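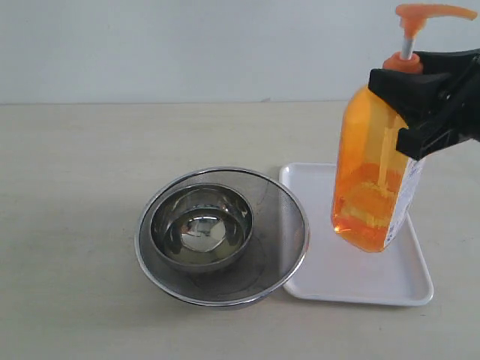
Yetunde Okeke had warned me she'd be eating while we talked, and she was, a cheese roll in one hand and a clipboard in the other. It was coming up to half past six in the morning and the washing-up room at Grisari had been going since four. Grisari cooks for staff canteens, and on the day I went in they had 3765 meals to get out of the door, so you can imagine the state of the sinks.

"We've got two arms," she told me, "and people come in expecting a spaceship. They hand you the soap! They shift the bowls and the strainers and put things on trays. I was a bit let down myself, to be fair."

The arms came from a small firm called Nivitell, and the crew call them Eze and Fatex. Eze was named by Yetunde's night shift. Fatex was printed on the crate it arrived in, and it stuck.

I asked what had changed first, and I was expecting something about hours or pay (we got to that). She held up her hands instead.

"My skin. I did eleven years with my hands in and out of that water, grab the pump, grab the bowl, grab the pump. Now I do the checking. I do miss having the radio on though, because you want to hear if a gripper's struggling. You get to know the noise."

So what does struggling sound like? She made a sort of clicking whine at me, with her mouth full, and laughed.

Bottles were a nightmare in the beginning, apparently. A soap bottle is slippery, it gives when you squeeze it, and it weighs something different every time because people keep using the soap. Grip it low and it tips. Grip it too hard and you've got a puddle. "We had it holding them round the middle and it was soap everywhere. Now it goes higher up, near the shoulder, and it's much calmer. That was Night Shift's idea, by the way, put that in. The engineer wrote it down and said thank you, and then it was in the update."

The jobs question made her put the roll down. No one was let go, she said, but two people left in December and neither was replaced, and she doesn't think that should be skipped over. "If you ask the office they'll say we didn't lose anybody. Well, there used to be more of us at the Christmas lunch."

Pay went up a bit for the ones who trained on the arms. The training was 1860 pounds a head, which she knows because she saw the invoice and had to sit down. She'd like the agency staff to get it too, and she's been asking since the spring.

Would she go back to the old way? She had a proper think about that one.

"Not for the sinks, no. For the chatting, maybe. You'd stand next to somebody for a whole shift and know all about their kids. Now I'm down one end and they're down the other." Then somebody shouted for her about a tray, and she took the roll with her.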